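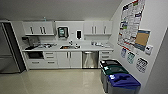 Shared Kitchens and Food Waste in Student Housing
Final project report, Tindall Hall study group

The purpose of this project was to measure how much food is thrown away in shared student kitchens and to learn why. Earlier coursework at Felldale had looked only at dining halls, where waste is weighed by staff. In a shared kitchen the habits of residents matter more, and so does storage. A kitchenette with one large gray refrigerator and white wall cabinets gives residents two kinds of space, cold and dry, and our survey asked about each separately.

Residents of 4 kitchens kept a written log for 9 weeks. The logs contained 334 entries, each giving the item, the reason it was discarded, and where it had been stored. Hae-won Maeng designed the log sheet and checked the entries for errors.

Most discarded items came from cold storage. Leftovers without a name or date were the largest group, followed by salad greens and bread. Dry goods were seldom thrown away — residents tended to leave them behind when they moved out.

In 2 of the kitchens we introduced date labels in the fifth week. Entries for leftovers fell in both, although the period was too short to support a firm conclusion.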